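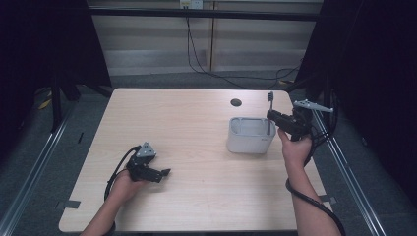 4. Setting up the toothbrush holder

Read this section before placing the Lalis holder for the first time. Fitting the wall bracket is covered in section 5. The steps here are for free-standing use on a table, shelf or vanity top.

4.1 Choosing a position

1. Pick a flat, level surface. Wood, stone and laminate are all suitable. Do not stand the holder on a towel or a folded cloth.

2. Keep the holder clear of any cable hole or grommet in the surface. Water running off the outside of the cup will find its way into the opening.

3. Leave at least 127 mm between the holder and the front edge of the surface. If the surface is used by small children, place the holder at the back.

4. Check the height above the rim. A full-size brush needs 44 mm of free space above its head so that it can be lifted straight out.

Note - if the holder is going under a Brunon mirror cabinet, open the cabinet doors fully and check that they clear the brush heads before you settle on a position.

4.2 Preparing the surface

1. Wipe the surface with a damp cloth and dry it.

2. On bare or oiled wood, wipe along the grain. Do not use bleach or scouring powder.

3. Run a finger over the area where the base will sit. Remove grit, dried toothpaste and old adhesive.

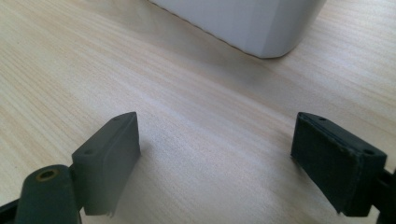 4. On timber that has been newly oiled or varnished, allow the finish to harden for the time stated on the tin. A base placed too early can leave a ring, and the ring may not come out without sanding.

Caution - standing water will mark unsealed wood. Use the Bezerra drip mat (sold separately) or seal the surface first.

4.3 Placing the brush

1. Set the cup down with the open end up. Press lightly on each corner in turn. If it rocks, move it or clean under the base again.

2. Rinse the brush and shake off the excess water.

3. Hold the brush upright by the handle, head at the top, and bring it over the opening.

4. Lower the handle until it touches the bottom of the cup, then let go. Do not drop it in from a height.

5. Where 2 brushes are kept in the same cup, lean them toward opposite corners so the heads do not touch.

Caution - do not store razors or scissors in the cup. They will scratch the inside and are easily grabbed by mistake.

4.4 Cleaning

Empty the cup once a week. Wash it by hand in warm water no hotter than 35 °C with a small amount of dish soap, rinse, and stand it upside down to drain. Do not put it in the dishwasher - the colour may fade. For white film left by hard water, use Tarcombe descaler as directed on the bottle and rinse twice before returning the brush.

Section revised 14/03/2021.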